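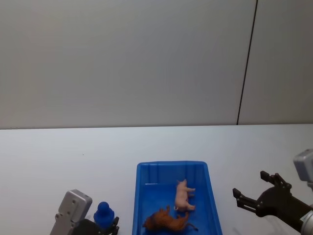
4 min read · 8 comments

So you've got two arms bolted down and you want them to put things in a tray without punching each other. Welcome! I've been at this since November in a corner of the shared workshop, and these are the steps I wish I'd had on the first Saturday.

Start with the table. Wipe it, clear it, and take everything off it that isn't part of the job. My head camera used to lock onto stray pens and screwdrivers (it was very fond of pens), and a bare pale top fixed more bad grabs than any code I wrote.

Next, pick a tray in a strong colour. Mine's bright blue with a raised rim, and small toy animals are great to practise with, all legs and tails and awkward bellies. A pig and a lion will teach you more than a box of cubes.

Now set your heights. Measure the rim, add 40 mm, and make that the travel height for both arms. Nothing moves sideways below it. I keep mine in a little settings file called Genari, so I only have to change it in one spot.

Then give each arm its own side. Left arm works the left of the tray, right arm works the right, and only one is allowed over the middle at a time. Enikő Kocsis, two benches over, talked me into a simple lock for this and I haven't bent a finger since.

Grip force is the fiddly bit. I start at 3 and go up one notch at a time till the toy stops slipping, and never past 8, or the hard plastic ones squirt out sideways and you'll be under the bench looking for them.

Run it at quarter speed first, with your hand on the stop button. If it gets through 4 clean goes in a row, bump the speed up a little and try again. When it starts missing, check the camera mount before you touch the code. Mine had worked itself loose!

Share this · 3 shares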